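Loukia Kourkoulas
08/11/2019

Thread: public art in Vosdale, for people who only have an afternoon. I went in June and kept notes.

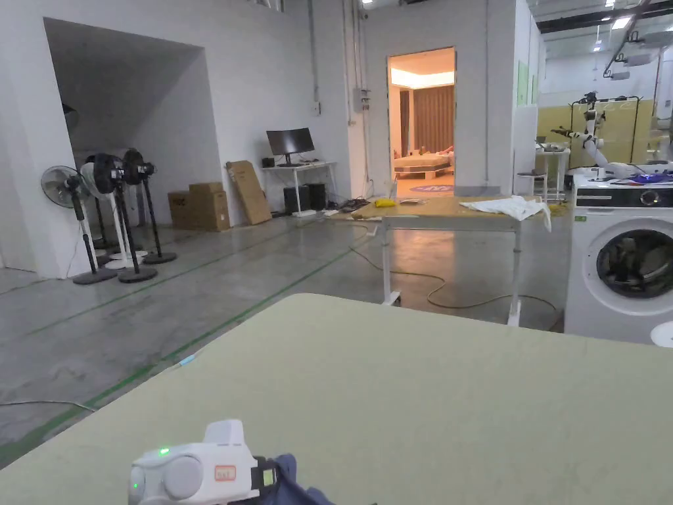
1/ Start at the bus station. The back wall has a tile mural of the river, done in blues and browns. Most people walk past it to get to the ticket machines. Give it ten minutes.

2/ From there it's a short walk to Maddocks Street. The drain covers have fish on them, and each fish is different. I photographed 20 and then my phone died.

3/ The library has a painted stairwell. Go up to the third floor and look down — the stripes line up into a heron. You can't see it from any other landing.

4/ Lunch: the bakery across from the library. Cheese pie, coffee, a seat by the window. Cash only when I was there.

5/ The Stescombe footbridge is 140 steps up from the canal path. There are short poems cut into the handrail. Some are worn nearly smooth. I liked the one about a lost umbrella.

6/ Skip the big fountain unless you're passing anyway. It was switched off both times I went by.

7/ If you have an extra hour, take the 55 bus out to Flotetstead. The old tram shelter there has a glass roof in yellow and green. Late afternoon is best for the light.

8/ Last bus back was earlier than the timetable said, so ask the driver on the way out. I'll post the drain covers tomorrow.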